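Subject: Re: chores, and when we get to stop doing them
From: Angus Cairns

Ola wrote:
> My sister's shop has an arm that loads 2 trays without help and
> stops at the third. Is anyone on the list seeing better at home?
> I'd settle for a machine that dusts a table.

Not at home, no. I've been running the dusting job in simulation since February, and I'd put it at the same level as your sister's trays.

Wiping a bare top is fine. The trouble starts when things have to be lifted, wiped under and put back. Out of 1031 runs, most of the bad ones came down to the same 3 items. The pen is thin and lies flat, so there's very little to grab. The lamp shade gets knocked. The stone bust is tall, and the planner keeps trying to reach over it - I now tell it to wipe up to the base and leave it alone.

This is the table in the room I use. The chair stays where it is, partly under the right edge, so the arm has to work from another side.

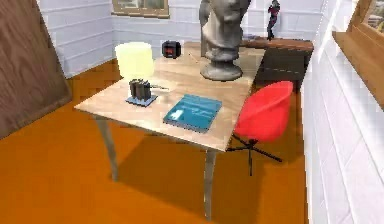
Popescu thinks I'm making it too easy, and says a simulated room never has crumbs, cables or a cat in it, so a good score there won't tell Ola much about her own table. Fair enough. I'd still want it to pass in there first.

I'll post the settings once the next 2 batches are done. For now I dust by hand.

Angus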